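Jutico Brings Its Free Mending Days to Drurkolthorpe

DRURKOLTHORPE, 20 April 2018 – Got a coat with a torn lining, or a favorite pair of work pants that gave out at the knee? Jutico is opening a mending room in the old Poirier building this spring, and everyone in town is invited to bring something in and learn to fix it!

The project started in Jata 2 years ago with a few borrowed sewing machines and a lot of thread. Neighbors kept turning up, and so did their clothes: 563 pieces were repaired there in the first year alone, from baby blankets to a canvas tent. We loved every minute of it, and we have wanted a second home for the project ever since.

The Drurkolthorpe room has space for 33 people at a time, with good light from the street side and long tables for cutting and pinning. Beginners are very welcome. If you have never threaded a needle, someone will sit down with you and go slowly, and if you have been sewing all your life, we would be so glad to have you share a trick or two.

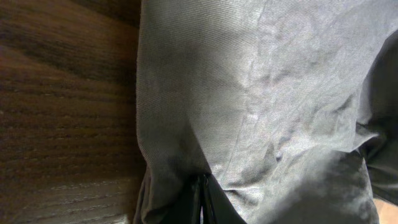 Sessions cover darning, patching, hems, zippers and buttons, and there will be a special evening on heavier cloth such as denim and twill (bring your thickest needles if you own any). Thread, patches and scrap fabric are free to use. Please wash items before you bring them, and leave leather and fur at home for now, as our machines can't handle them.

A winter coat drive follows in December, when the room will stay open late for repairs. The goal for both towns together is 3,000 mended garments by the end of that month. It's a big number and we can't wait to get started!

Entry is free and no sign-up is needed for daytime sessions. Evening places can be reserved at the front desk of the Poirier building or at the Jutico office in Jata.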